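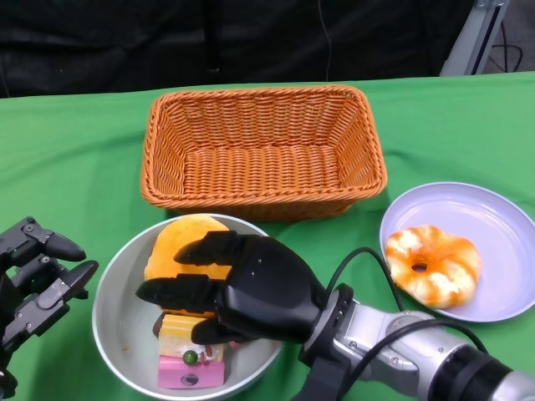

Head camera view, bowl-to-basket task. Right hand above the bowl, left hand open at the side, basket empty.

Notebook, manipulation software
2020-11-16
Entry by Rania Salameh. Read and initialed by Elias Smadi.

Purpose of the session

The session was held to compare two versions of the grasp selection module on the bowl-to-basket task. The first version is the one in regular use since March. The second is the rewrite by Jingyi Fang, in which candidate grasps are scored after the hand model has been checked against the neighboring objects, and no longer before. The arm controller, the calibration file and the task description were left unchanged between the two.

Configuration

Planner: Jindetance, current main branch. Perception: Kumness segmenter, weights from checkpoint 2353. Logging: Stulludia, with joint states, planner decisions and head camera images written to a single record. Planner time limit: 300 ms per query. Queries that exceed the limit return the best candidate found so far, and the record is flagged.

The layout follows the written task sheet: green cloth, basket toward the back, white bowl in front of it, lavender plate on the right. The donut on the plate is a distractor and must not be selected. The black backdrop was kept in place because the segmenter was tuned with it.

Observations, perception

The cake slice remains the difficult item. Its yellow and cream layers are split into separate regions in a large share of the records, and the pink block underneath is at times merged with the lowest layer. When this happens, the planner receives a target whose height is wrong, and the approach is computed for an object that does not exist. The green ball on top is usually segmented correctly, but it is then offered as a target of its own, ahead of the cake. Suha Issa considers this acceptable for the present task. I do not fully agree – the instruction is to move the cake, and a planner that takes the topping first has read the instruction incorrectly.

The bread at the back of the bowl gave no trouble. The small dark brown item beside the cake was missed repeatedly. Lowering the minimum region size recovered it but also produced false regions on the wrinkles of the tablecloth, so the former value was restored.

The basket presents a different problem. The weave yields noisy depth values, and the floor of the basket is estimated too high. The release point is set from that estimate, so the hand opens too early. A plane fit over the interior would be preferable to the present median. Hala Awwad has a draft of this from the tray task and will adapt it.

Observations, planning

The old version rejects most grasps on the bread because the second finger passes close to the cake. The rewrite keeps them and lowers their score, which leaves the planner with something to work from in a crowded bowl. The cost is time. Flagged queries were more frequent with the rewrite, and in all of those I reviewed the delay came from the collision check between the fingers and the rim of the bowl. The rim is represented by a mesh far finer than necessary. Jingyi will substitute a coarse ring and repeat the comparison.

The cables at the right wrist are not part of the collision model. They arc out from the wrist and pass close to the plate. The planner therefore regards the space above the plate as free when it is not. Until a proper model exists, a keep-out volume 80 mm high is to be placed over the plate in the planning scene. It has been entered in the task sheet as a temporary measure.

The left hand holds its open posture for the whole task. In the old version this posture was written into the script as a list of joint values. It is now read from the configuration, and two older scripts that still contained the list have been corrected.

Fault in the log

The camera time stamps in Stulludia are assigned when the image is written, whereas the joint states are stamped on arrival. Under load the two drift apart, and in replay the hand appears to lead the image. Elias traced this to the write queue. Records made before the correction may be used for reviewing planner decisions but should not be used for training or for calibration.

Reference consulted: the internal note by Cieślak on grasp scoring in cluttered containers, section 2. The weighting proposed there was not adopted, as it assumes a parallel gripper.

Actions

Jingyi Fang: coarse rim model, then repeat the comparison with the same task sheet.
Hala Awwad: plane fit for the basket floor.
Elias Smadi: time stamp correction, and a note in the record header stating which version wrote it.
Suha Issa: written rule for stacked items, stating whether a topping counts as a separate target.
Rania Salameh: segmenter test on the cake slice alone, with and without the pink block.

The rewrite stays on its branch until the rim model has been tested.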